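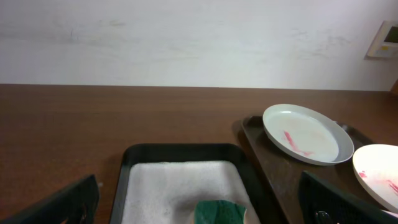

Kitchen refit at Lennox House, progress to 8 Dec 2021. Work on the dish area began in July and the sink and counters are finished. Until the dishwasher is connected, plates are washed by hand, with a green scrubbing sponge kept on a white cloth in a black tray and used plates set on the brown tray next to it. The wall behind the table still has scuff marks and will be painted last.

Spending on supplies this period was $195, leaving $116 in that line.

Kenna Lamont
Lennox House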